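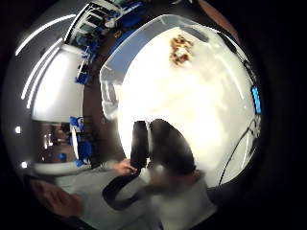 A Shared Bench, and a Machine Built in the Evenings

The workshop of the Lavmont makers' cooperative opens to members at five in the afternoon, and on most evenings in May the first to arrive was Radomír Čierny. A retired elevator mechanic, he joined the cooperative with the intention of repairing a clock. He has spent the better part of two years helping to build a robot.

The machine is called Provora. It is a wheeled helper of modest size, intended to carry parts and hand tools between the benches and the storeroom so that members with limited mobility can work without asking for assistance. It has one arm, a drive base salvaged from a powered wheelchair, and a control system that has been replaced twice. The parts budget approved by the membership was 2,000 dollars. Spending stood at 2,343 when this article was prepared, and the difference was met by the builders themselves.

The project began with a request from Vendula Murín, a bookbinder who uses a wheelchair and rents a bench by the month. The storeroom has a raised threshold and its shelves are deep. Ms. Murín proposed a ramp. The ramp was built within a week, and it solved half of the problem.

"I could get in, and then I could look at the things I wanted," she recalled. "The board asked what else would help. I said something with a longer arm than mine."

Four members formed the original group. Mr. Čierny took responsibility for the mechanical work. Decha Nakpan, who teaches evening classes in electronics, designed the wiring and the power supply. Ms. Murín wrote the requirements and has tested every version against them. Normunds Vītola, a programmer, joined to write the navigation software and has remained to rewrite it.

Work on the machine is done mostly by hand and often in the lap. The group found early that many of the smaller assemblies were easier to manage seated, with the piece held against the body and turned as needed, than clamped in a vise. Cables are routed in this way, straps are fitted, and covers are tried and removed again. Mr. Čierny estimates that he has taken some covers off more often than he has put them on, a claim his colleagues have been unable to correct.

The arm has been the slowest part. The first version followed a published hobby design and could lift a box of screws, provided the box was not full. The second was stronger and shook. The present arm uses geared motors bought from a regional supplier, Avton, and carries a load of 972 grams at full reach. The requirement written by Ms. Murín was a kilogram. She has declined to change it.

"A bone folder weighs nothing, but a full pot of paste does not," she said. "I will sign the sheet when it lifts the pot."

Navigation presented difficulties of another kind. Members move stools, leave bags on the floor and roll carts into the aisles. Mr. Vītola's first program relied on a fixed map, and the machine stopped wherever the room disagreed with it. The current program makes a fresh estimate at each turn and travels at walking pace. In the most recent series of trials, Provora completed the trip from storeroom to bench 200 times. Mr. Vītola kept a written record of each run, including those in which a member stepped into its path on purpose.

Safety rules were settled before the arm was first powered. A stop button is mounted on the base and another hangs at the storeroom door. No one may work inside the machine with the battery connected, and the connector is tagged by the person who removed it. Mr. Nakpan drafted these rules after a minor incident with a bench supply, in which only a fuse was lost.

The cooperative has received inquiries from two other workshops and a public library. Radomír Procházka, who manages the membership office, has replied to each that drawings will be released when the group considers them complete. A parts list is already available on request. It notes which items may be found used, and it advises builders to buy the wheel bearings new.

Several matters remain open. The battery lasts for one evening — the members would prefer two — and the gripper does not hold round handles well. A softer pair of finger pads is being cast. There is also the question of where the machine should stand overnight, as the corner set aside for it has been claimed by the band saw.

Ms. Murín continues to test on the evenings when she has binding work to do. She sends the machine for waxed thread, board and clamps, and notes the time of each delivery in a ledger that she sewed herself. The next lifting trial is planned for June, with the paste pot filled to the line.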